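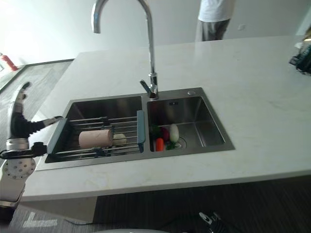
Kitchen station, right basin in use for the vegetable task.

Progress report to Skosen, second period
Project: Pană – grasp planning and control software for household handling
Prepared by: Prindside software group
Date: 24 July 2018

1. Work completed

The planner now runs as a separate process from the hand controller. A slow plan no longer holds up the control loop, and either side can be restarted without the other. The old combined build is kept on a branch until December.

Perception was retrained with sink images added. Metal rods and basin walls were giving false edges, and the segmenter often joined two vegetables into one object. We ran 136 pick attempts from the basin with the new model. The planner returned a usable grasp in 70 percent of them, against a target of 65 for this period. Most of the remaining failures are leafy items, where the depth data is poor.

Finger commands are now sent as joint targets with a force limit for each finger. The limits are set in one file and are logged with every run.

2. Wrist view

The wrist camera feed is now time-stamped against the joint log. The four fingers take up a large part of the view, so we mask them using the current joint angles before the image goes to the object detector. The mask is still too wide at the fingertips – it hides small items just before contact. Bright backgrounds also remain a problem, and exposure control is next on the list.
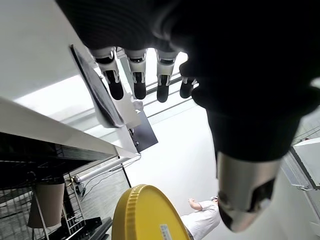
Does the masking step slow down the control loop?
The mask is computed in the perception process, so the control loop keeps its normal rate. It adds a short delay to detection only.

3. Open items

The log viewer, Flatix, drops frames when 2 camera streams are played back together. A fix is in testing.

Collision checks against the faucet use a hand-measured model. We plan to replace it with a scanned one next period.

No change to the budget is requested.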